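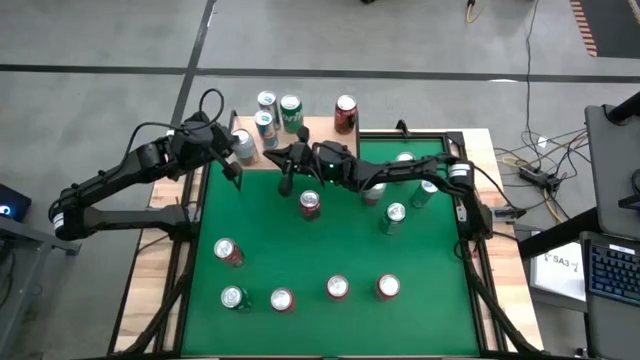 Drink cans on the green mat, with a group of them up on the wooden platform.

Thread on flat mops. We switched the housekeeping floors at the Noralach over from string mops in April and I said I'd post how it went. It's August 2024 now, so that's a whole summer season of use.

The building: guest rooms on the upper floors, vinyl plank in the rooms, tile in the bathrooms, carpet in the halls. The lobby is stone and gets done by machine at night, so it isn't part of this.

We bought Caltia frames, the 18 inch size, with telescoping handles. The frame is aluminum with hook strips on the bottom and the pads press on. Cost per frame was higher than the plastic ones. I broke enough plastic frames at my last job that I didn't want to do that again.

Pads: we started with 600. Too few. Laundry runs mop pads separately from everything else, and by the time a load was back upstairs we were short on the afternoon rooms. We went to 900 in the second order and haven't run out.

How we figure pads now: 2 per room, one for the bathroom and one for the main floor. Bathroom pads have a red edge, room pads have a blue edge. Bathroom is always last. Used pads go straight into a mesh bag hung on the cart and never back in the bucket.

Charging bucket. You lay the clean pads in a lidded bucket, pour the solution over them, and let it soak in before the shift. We tried different amounts of liquid for a full bucket. Too much and the plank floor stays wet and the seams swell over time. Too little and the bottom pads are fine but the top ones are nearly dry.

What worked was stacking the pads face down, pouring half, flipping the stack, and pouring the rest. Takes a few minutes. I wrote it on a card and taped the card inside the closet door.

Chemical: neutral floor cleaner in the rooms, disinfectant in the bathrooms. Check your disinfectant label before you pair it with microfiber. Quats can bind to some fibers and you end up putting less on the floor than you think. Test strips are cheap. Test what you wring out of the pad as well as what's in the bucket.

Washing. No fabric softener, no bleach, low heat in the dryer. We had one load go through with the bath towels and the pads came out covered in lint. They never picked up dirt as well after that. I pulled the whole load and cut it up for dusting rags.

Put the pads in the mesh bag and wash them in the bag. Don't open it. The hook material on anything else in the washer will grab them. Shake them out before they go in the dryer.

Loss. We're down 13 pads since the start, not counting the linty load. Most of those I think went out with the room linen. The linen comes back from an outside laundry in Prastham, and a few pads have turned up in the returned sheets.

Handles. The twist lock loosens with use. We had several that would slide down under pressure. Taking the handle apart, wiping the grit off the inner tube and tightening it again fixed all but a couple. Pană sells the replacement collars separately, so you don't need a whole new handle. Ask for the part, it isn't on their order sheet.

Time per room. It's faster, mostly because no one is walking back to the janitor closet to change water. I don't have a clean number for it. We changed the order of the room checklist the same month, so I can't split out what the mops did.

What flat mops are bad at: big spills, textured grout, and anything sticky that has dried. We kept string mops and a wringer bucket in each closet for spills. For grout we use a deck brush first and then the pad. A pad by itself just rides over the low spots.

Corners are okay if you turn the frame on its edge. Behind the toilet the frame is too wide, and staff fold a pad and do it by hand with gloves on. I have a shorter frame on order to try back there.

Staff reaction was mixed for the first couple of weeks. The long handle feels odd if you're used to leaning on a string mop. Setting the handle to chin height and pulling in an S shape, walking backward, helped people more than anything else I showed them. Shoulders complained less too.

If you're ordering: buy one case of pads and wash them over and over before you commit. Some of the samples we tried curled at the ends after a short time in the dryer and wouldn't sit flat on the frame. The thicker pads held up better but soak up more solution, so adjust your bucket.

Next thing on my list is the squeegees for the shower glass. Separate thread when I have enough to say about it.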